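Squeezing things gently: an evening at the Patidbridge shared workshop

I got to Patidbridge at half past six, and my host was already elbow deep in a box of screws. We'd been emailing since September about the Fitden, which is the name of the hand-held gripper that's been taking shape on the benches here, and I'd been dying to have a go with it.

"It's version three," the maker told me, clearing me a stool. "Version two had fingers like barbecue tongs. It could hold a spanner all day long, but give it anything soft and you'd be sweeping up."

So soft things have become the whole point! The long black fingers now have ridges down their inner faces, and there are orange ribbed parts tucked in behind them which I couldn't stop looking at (they're see-through and very shiny, like boiled sweets). Each side carries a little square marker printed in black and white blocks.

"The markers are for the camera," I was told. "It works out from those how far apart the fingers are. I had a sensor doing it before, and the wire snapped every single time I lent it to anyone."

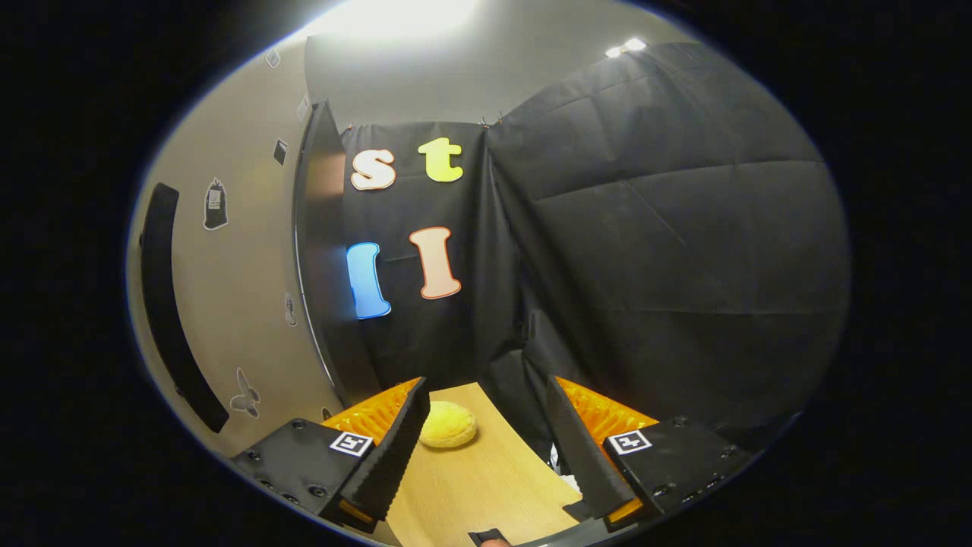
4 min read

I asked why baking had come into it. "A bun is a brilliant test. Pinch it too hard and it stays pinched, so you can't fib about how it went. And the bakery's two doors down."

The whole thing has cost some 261 pounds so far, most of it on bits that got thrown away. The left housing was printed four times before the screw holes lined up. "I'd measured from the wrong edge. Every time! The file was called Valderrama, after the street I was living on, and I've gone right off the name."

What does a gripper you hold yourself have to do with robots, though? The maker wants to record how a person picks things up and then pass that to an arm, a secondhand Breltent that's still waiting for a new power supply. There are 37 good recordings so far.

"I'd like a few hundred before I plug anything in," the maker said. "Ask me again when I've found the right fuse."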